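Skormont Opens Its Doors to the Repair Year: 654 Refurbished Computers Headed to Homes, Libraries and Classrooms

SKORMONT, January 2023 - The Jiltik Reuse Center is delighted to announce the start of its Repair Year, a twelve-month program that will put 654 refurbished desktop computers into the hands of Skormont families, small libraries and after-school clubs, free of charge to everyone who qualifies. Applications open this week at the front desk on Ansari Street and will stay open until the last computer has found a home.

Many of you will remember that Jiltik began as a Saturday table at the back of the old seed warehouse, with a kettle, a borrowed extension cord and a sign that fell down whenever the door opened. We fixed toasters in those days, and radios, and one very stubborn sewing machine that came back to us more often than its owner did. Computers arrived later, mostly in the trunks of cars belonging to people who could not bear to throw them away and could not think what else to do with them. We took them in, and then we took in more, and by last fall we had a storeroom that could no longer be walked through in a straight line.

The Repair Year is our answer to that storeroom, and we are very happy with how it has come together.

"A lot of the computers people bring us are tired but not finished," said Inese Krūmiņa, director of the Jiltik Reuse Center. "They need a good cleaning, a fresh drive, sometimes more memory, and somebody with the patience to sit with them for an afternoon. When one goes out the door to a kid who has been writing school papers on a phone, I think everybody in the building stands up a little straighter. I know I do."

What Comes In and What Goes Out

Most of the donated desktops come from offices that are replacing their equipment, and a good share come from private homes. Every computer is logged at the counter and its drive is erased before anything else is done to it. After that it goes to the benches, where the case is opened, the dust is cleared out and the main parts are looked over one by one. Anything worn out is replaced with a part from our own shelves where we can manage it, and bought new where we cannot.

Computers that are past saving are taken apart with the same care. Memory, power supplies, fans and processors are sorted and kept for the next repair, and the metal and circuit boards that remain are sent to a licensed recycler. We are proud of how little ends up in the dumpster, and we would like it to be less still.

Inside a Dell desktop, and a processor seated in its socket.
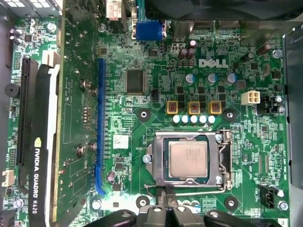
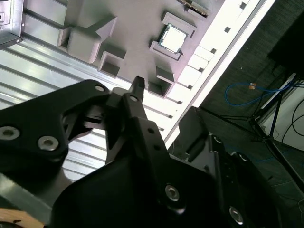 Who Can Apply

Any household in Skormont or the surrounding townships may apply for one computer. Households with three or more children in school may apply for two. Libraries, senior centers, tenant groups and after-school clubs may ask for up to 16, and we would gently encourage them to think about who will look after the computers once they arrive, as that is the first thing we will ask on the telephone.

There is a short form, printed on both sides, and it can be filled out at the front desk or picked up and brought back later. We do not ask for pay stubs or tax papers. If you would like help with the form, please say so when you come in and someone will sit down with you. The form is also available in large print.

Each computer comes with a keyboard, a mouse, a monitor, a word processor and a web browser, and with a plain-language booklet that our own bench crew wrote and argued over for most of the winter. It also comes with 6 months of free repairs, provided you can get the computer back to us. For those who cannot, we hope to have a pickup day running by April, and we will post the route in our window as soon as it is settled.

Evening Classes Return

Along with the computers, Jiltik is bringing back its evening classes, which were so dearly missed. The beginners' class covers turning the computer on and off properly, saving a file where you can find it again, writing an email and spotting one that should not be trusted. The bench class is for those who would like to learn repair work themselves, and no experience is needed beyond a willingness to keep track of small screws. Both classes are free, and coffee is provided. Cake has been known to appear.

A Word of Thanks

The Repair Year is supported by a gift of $3000 from Visier, the family-owned hardware store on the square, which has also been kind enough to keep a donation shelf by its side entrance. We are grateful to them, and to every person who has carried a heavy old computer up our front steps in the rain.

How to Donate

Desktops, monitors, keyboards, mice and cables are welcome at the front desk during opening hours. Please bring the power cord if you still have it, and please leave printers at home for now - we have all the printers we can possibly love.

About the Jiltik Reuse Center

The Jiltik Reuse Center is a nonprofit repair and reuse workshop serving Skormont and its neighbors. It accepts household electronics and small appliances, offers low-cost repairs and teaches repair skills to people of all ages.

Press contact: Inese Krūmiņa, Director, Jiltik Reuse Center, Ansari Street, Skormont. Reporters are welcome to visit during opening hours and are kindly asked to call ahead.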